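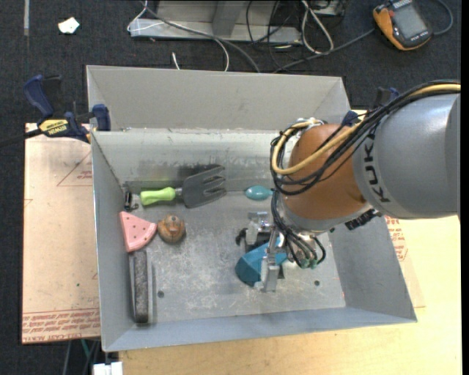 Sorting Mixed Household Items Before Donation: Project Report

1. Background

The Pomden reuse center receives mixed items that have no packaging and no labels. Garden tools, toys and small hardware often arrive together and must be separated before they can be shelved. Our group was asked to propose a simple set of categories and to test it on a limited collection. The work was carried out in September as part of the course in materials handling.

2. Items and Work Area

The full collection consisted of 279 items, held in storage boxes supplied by Kauppinen. Small groups of items were placed in a light gray sheet-metal bin with sloped walls, set on a wooden tabletop and held at the edge with a blue DeWalt bar clamp. A divider panel separates the main floor of the bin from a rear compartment.

A typical group combined very different shapes and uses. One such group included a hand fork with a lime-green plastic handle and three metal tines, a pink foam piece resembling a slice of watermelon, a brown-and-orange ball, a small turquoise egg-shaped object and a small dark metal clip.

3. Categories

The first draft contained 16 categories, taken from the shelf plan used at the Flulell store. Several of these overlapped. "Outdoor" and "tools" both applied to the hand fork, and "toys" and "sports" both applied to balls. The list was reduced to six: garden, toys, hardware, kitchen, craft and unidentified.

4. Results

With the shorter list, group members agreed on the category of most items at first reading. Disagreement remained highest for foam pieces and plain blocks, whose purpose could not be determined from shape or color alone. Long narrow bars caused similar difficulty, as they may be sanding blocks or rubber strips. These items were entered as unidentified and set aside for a second review.

5. Recommendations

Pointed tools should be removed from a mixed group first and stored with the tines facing down. Clips and other small metal parts should be kept in a lidded tray. The unidentified category should be reviewed weekly. A copy of the item list is held in the Gellell project folder.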